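# Looking After Records, Tapes and Tour Shirts at Home

*2019-01-25*

A few of you wrote in over the holidays to ask how I keep my music things in decent shape in a small apartment with one closet and a radiator that has a mind of its own. I have 259 LPs, a drawer of cassettes, and more band shirts than a grown person needs, so I've had plenty of chances to get it wrong. Put the kettle on, this one rambles a bit!

## Records

Stand them up. I know the stack on the floor looks lovely and casual, but the weight presses down on whatever is at the bottom and you end up with ring marks on the jackets. They should stand straight, snug enough that they don't lean and easy enough that you can slide one out with two fingers. If a shelf is half full, fill the rest with something square and heavy (I use old cookbooks).

Keep the shelf away from heaters and out of the afternoon sun. My copy of the first Iordache album spent one summer beside a south window and now it rides up and down like a little boat. I still play it, mind you, but I wince on side two.

For dusting, a carbon fiber brush before every play is plenty. Hold it lightly across the grooves for a couple of turns, then sweep off toward the edge. When a record needs a real wash, this is what I do at the kitchen sink:

1. Cover the label. A plastic lid a bit wider than the label works fine if you hold it down firmly.
2. Mix distilled water with one small drop of plain dish soap. Tap water leaves minerals behind.
3. Wipe with a clean microfiber cloth, following the grooves around in a circle.
4. Rinse with more distilled water.
5. Stand it in a clean dish rack until it's completely dry, and please don't hurry it along with a hair dryer.

Put it back in a fresh inner sleeve afterward. A washed record in a dusty old paper sleeve is a sad waste of an evening.

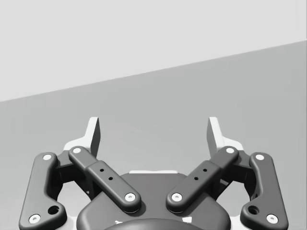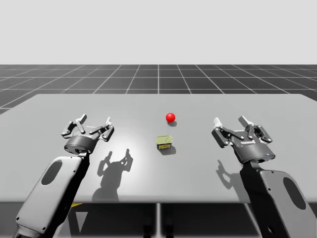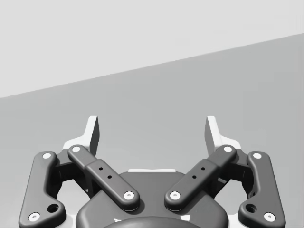
## Cassettes

Tapes are tougher than people think, but they don't care for damp or magnets, so keep them off the top of your speakers. Wind them all the way to one end before you put them away. If you have one that squeals, try fast-forwarding it to the end and back once or twice, and clean the player's heads with a cotton swab and a little isopropyl alcohol. That cured my live Wukano tape, the one recorded in Koltport, which had been shrieking at me since December.

If the little felt pad has come off, you can glue it back with the tiniest dab of craft glue on the metal spring. Use a toothpick, and let it sit overnight.

## Shirts and posters

Wash printed shirts inside out, in cold water, and hang them up to dry. The dryer is what cracks the lettering. My oldest Ustodness tour shirt has been through the wash more times than I'd like to admit, and you can still read every city on the back.

Stickers and ticket stubs do well in photo album pages, the kind marked acid-free. Posters are best flat, under a bed, between two sheets of clean cardboard. If you have to roll one, roll it loosely around a wide tube with the picture facing out, and it will lie flatter when you frame it.

## A list, if you like lists

I keep a notebook with one line per item: title, where I bought it, what I paid, and what's wrong with it. It has saved me from buying the same Iordache single a third time (yes, a third). Pencil is best for this, as you'll be changing your mind about the condition of things for years. I store mine at the end of the bottom shelf, next to the spare sleeves.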